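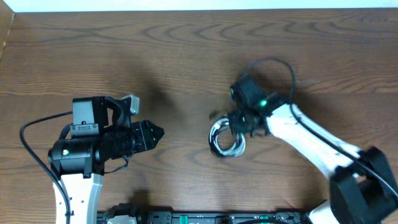 Figure 2. Bench for the cable runs, both arms over the table. Coiled cable at the right gripper, left gripper closed and clear of it.

Saturday, February 24, 2018
By the Nurnex bench group

4. Controller comparison on thin cable

4.1 Setup

Same two arms as in Section 3, same table. What changes is the controller. Comito is the position-only one and came with the arms. Sornon adds a current limit on the fingers and a slower close. Both were run through the Agyeman task script, so the approach pose, the lift height and the timeout are identical. Everything else was left alone, including the gains on the elbow, which we would now change.

Views come from the wrists and from one camera looking down over the bench. The overhead view is good for telling which arm has the cable and not much else. At that distance the coil is a small shiny bundle and the free end can go missing in it. All grasp labels were therefore made from the wrist views, with the overhead view used to settle arguments. Some 2,831 wrist frames were labelled in January, mostly in the evenings, and the label set should be read with that in mind.

4.2 Picking one strand out of a crossing

The hard case. Black cable on brown wood is easy enough when the light is even. It wasn't. Parts of the table go nearly white from glare and other parts are dark enough to lose the grain, and a single loop can run through both. Where cable crosses cable just ahead of the fingers, the segmenter tended to join the strands into one blob and send the gripper to the middle of it. Comito then closed on whatever was there. Sornon closed on the same thing, more slowly.

So no controller effect on selection, and we shouldn't have expected any. The selection error comes before the controller gets a say. We report it becuase it swamps the grasp numbers if left in: crossings are excluded from 4.3 onwards. Fixed exposure helped a bit in the glare and made the dark side worse.

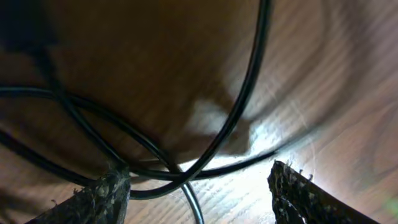

4.3 Holding and lifting a free end

Fourteen trials per controller, single strand, no crossing. Start pose jittered by hand. A trial counts as held if the cable stays between the fingers for the full lift and a two second pause.

Sornon held more. The margin is small and we don't put a test on it. More interesting is how they fail. Comito squeezes hard on contact and the cable rolls toward the fingertip, then out. Sornon's misses are mostly late, during the lift, when the arm speeds up and the limit is a touch low for the pull. Raising the limit would probably fix that and bring back the rolling. Not tested, ran out of bench time.

The free end is its own problem. A stiff thin cable stands up and folds over, and the connector swings in whatever direction the set of the cable gives it. Tip position from one wrist view is poor while anything is moving. Blur again. We dropped the tip estimate for any frame where the connector edge could not be marked by eye, a crude rule but the same for both controllers.
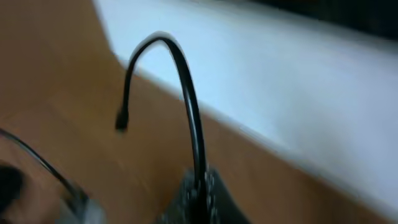
Figure 3. Wrist view, cable arched over with the connector tip hanging clear of the wood. Note blur.

4.4 Plug pose before regrasp

For the regrasp the second arm needs to know which way the plug points. Barrel orientation was easy. The pin was not: a very thin bright line, against pale wood almost nothing. We take the cable exit as the back of the plug and infer the pin from that, giving the right sign in all but six frames of the held-out set. Shadow is the other trap. A plug's shadow on pale wood has the same long shape as the plug and sits beside it, and the detector took the shadow often enough that we added a darkness threshold.

Finger facing matters as well. Loose fibres along the edges show up as short thin strands in the mask, right where cable is expected. Trimming the mask near the fingers removes these, also removes real cable when it passes between them. No good answer yet. Smoother pads next round, same controllers.

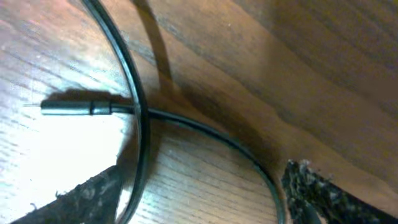 One reader of the draft objects that the comparison is unfair to Comito, which was run at its default closing speed while Sornon's was slowed on purpose; at matched speed, the reader expects most of the rolling to go away and the current limit to account for very little. Fair. We have no matched-speed runs. The result in 4.3 should be taken as limit and speed together, and the two are seperated in the next set.

This site uses cookies to remember your settings. Accept / Manage preferences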